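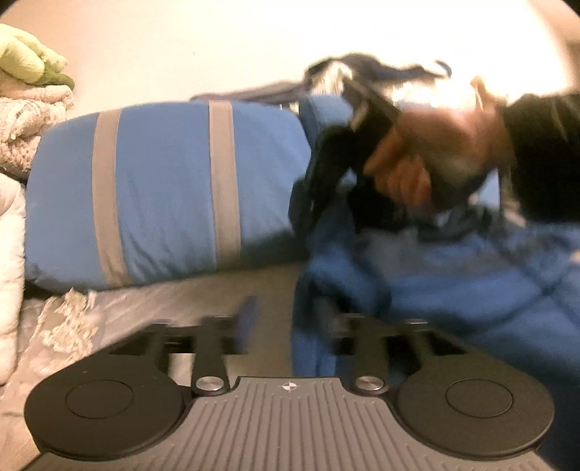 Ova am Bett, mit hellblauem Kissen und blauer Decke

Ova – Handgreifer zum Selberbauen, Bausatz

Ova ist mein Greifer für die Hand, entstanden in der Werkstatt und danach zu Hause quer durch die Wohnung ausprobiert. Ich wollte ein Werkzeug, mit dem ich Greifbewegungen selber vormachen kann, bevor mein Telov-Arm sie lernen soll, und Bettzeug ist dafür wunderbar gemein (Kissen geben nach, Decken rutschen weg, und Falten liegen jedes Mal anders!).

Zwei schwarze Gelenkarme sitzen auf silbernen Metallkappen, vorne dran die beiden Backen. Der dunkelgraue Körper hat oben feine Rillen. Die habe ich nach dem ersten Gehäuse dazugenommen, das war mir einfach zu glatt.

Im Bausatz sind alle Druckteile, die Gelenke, 13 Schrauben und 2 Ersatzbacken. Werkzeug bitte selber mitbringen, ein kleiner Inbus reicht. Ich brauche für den Zusammenbau einen Abend, beim ersten Mal waren es eher zwei – die Gelenke bitte nicht zu fest anziehen, sonst klemmt der linke Arm.

Farbe: Schwarz/Dunkelgrau
Ausführung: rechts und links bedienbar
Lieferzeit: 5 Werktage
Nächste Serie: November

Die Druckdateien liegen auf der Projektseite unter Clalutell. Wer nur die Backen nachbauen mag, kann sie auch einzeln bei mir bestellen, einfach kurz schreiben!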